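Good Rules for Working Beside a Robot

Robots do many jobs now. They sort parcels, they cut grass, they carry trays in hospitals. Some robots learn from people first. A person holds a tool called a gripper, which has fingers like the hand of a robot, and does small jobs with it while a camera on the gripper records. Later a robot can study the recording.

A gripper looks friendly, but it is a machine, and every machine needs rules. At our club in Bredora we have rules for children and rules for grown-ups, and most of them are the same.

The first rule is about the table. Before a job begins, we decide what belongs on the table and what does not. Small things such as tape or a little packet are good for practice. They are light, and if one of them falls on your foot you will not cry.

The second rule is about space. Each person with a gripper needs room for both elbows. If two people work close together, they must speak to each other. "I am turning left" is a very good sentence.

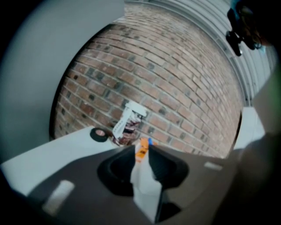 Marietjie Chauke would like to add something to this rule. She writes that speaking is not enough when people wear headphones or when the room is noisy, and that children should also learn one hand signal for "stop". In her group in Sinuldale they use a flat hand, held high. Everybody who sees it must stop too, even if they do not know the reason.

We think her signal is a good one, and we have used it every Tuesday since we got her letter.

The third rule is for sharp things. Scissors are a favourite for robot practice, because they are hard to hold well. The points must go toward the floor and never toward a person. Do not walk with scissors in a gripper. A gripper does not feel, so it cannot tell you that the scissors are beginning to slip. Your eyes have to do this work. For children under our age limit, a grown-up does the scissors job and the children watch from the side.

The fourth rule is about the floor. Chairs with wheels like to roll into the path. Push them in, or choose one person to look after them. Bags go on the hooks.
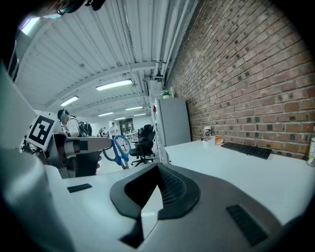 What should you do if a robot or a gripper drops something?

Let it lie. First everyone stops, then a grown-up says the machine is safe, and only then does somebody pick the thing up.

The fifth rule is about people who are being recorded. A camera does not choose what it sees. It may see the table, but it may also see your friend eating a sandwich. So we ask everyone in the room before we start, and a person may say no. If they say no, we wait, or we go to another room. Real companies must think about this also, and in many countries there are laws for it.

Big robots in factories have stricter rules. Many of them work behind a fence, and when the gate is opened, the robot must stop. There is often a large red button too. It is called an emergency stop. You press it if there is danger, and you do not need to ask permission.

Try this at home. Choose one job, for example putting spoons in a drawer, and write two safety rules for a robot that will do it. Then ask somebody in your family to be the robot and follow your rules exactly. You will soon find which words were not clear!

Send your rules to Sebastian Matei at the Bredora club before the end of October. We will hang them on the wall near the door.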